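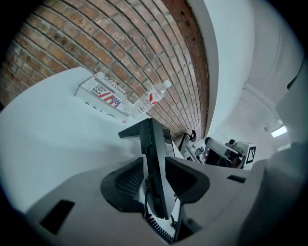
Preben Stougaard

Hanging shelves on an interior brick wall – drill the brick or the mortar?

We moved into a second-floor place in Dedham in April and the room I work in has a red-brown brick wall with light gray mortar. I want to put up 3 shelves over the table for books and binders. A lot of the bricks already have small dark holes and chips in them, and I would like to avoid adding more than I need.

I have read two opposite things. One site says always go into the mortar, because you can patch it later and no one will see. Another says the mortar is too weak and you should only use solid brick. My landlord says either is fine with him as long as I fill the holes when I leave.

The shelves are 20 inches long with two brackets each. I own a regular cordless drill, not a hammer drill. Is that enough, or should I rent something? I also don't know how old the building is. The lease doesn't say and neither does the landlord.

Posted May 13, 2019

Marianna Kalinowski

For books, go into the brick. Mortar is fine for pictures, a clock, maybe a coat hook. A shelf full of binders pulls outward on the top screw all day long, and in an older building the mortar can be soft enough to scrape out with a key. Try that first in a corner. If it comes out as sand, don't hang anything heavy from it.

Drilling into the brick:

Pick a brick that sounds solid when you tap it with the handle of a screwdriver. Skip any that sound hollow or have a crack running through them. Stay at least an inch from the edge of the brick or the corner will pop off.

Put a piece of masking tape on the spot and mark it. The tape keeps the bit from wandering.

Start with a 1/8 inch masonry bit and go slowly. Then step up to the size printed on your anchor package. Drill a little deeper than the anchor is long.

Clean the hole out with a vacuum or a squeeze bulb. Dust left in the hole is the usual reason an anchor spins. Wear glasses and a dust mask for all of this, brick dust is bad for your lungs.

Set the anchor, then drive the screw by hand for the last few turns.

As for the drill, a regular cordless will get through soft brick but it is slow, and you will burn up bits on hard brick. You have at least 12 holes to make if each bracket takes two screws. I would rent or borrow a hammer drill for half a day. Turn the hammer setting off for the first 1/8 inch or so, until the bit has a seat – that is where most of the chipping happens.

You may be able to use some of the old holes if they line up. Check how deep they are with a piece of wire. If one is too wide for the anchor, fill it and move over. Don't pack it with toothpicks.

For patching when you leave, get a tinted masonry filler and mix in some of the brick dust you saved from drilling. Keep it in a jar. The color match is much better than anything from a tube.

Czesław Baran

I just used the mortar in mine and it's been fine, 2 years. Small shelf though.

Aminu Fashola

Agree with Marianna on most of it. One thing to add is to find out if the wall is full brick or thin brick veneer glued over drywall or block. Veneer is only about half an inch thick and looks the same from the front. With veneer the brick holds nothing and you need to reach whatever is behind it. Drill your first hole and watch the dust. If it is red for half an inch and then turns white or gray, stop and work out what you have before you buy anchors.

If it is veneer I would forget the wall and get a bookcase that stands on the floor.

Preben Stougaard

Thanks. Did a test hole low down behind the table last night and got red dust for two inches, so it looks like full brick. The regular drill took forever. I'm renting the hammer drill on Saturday.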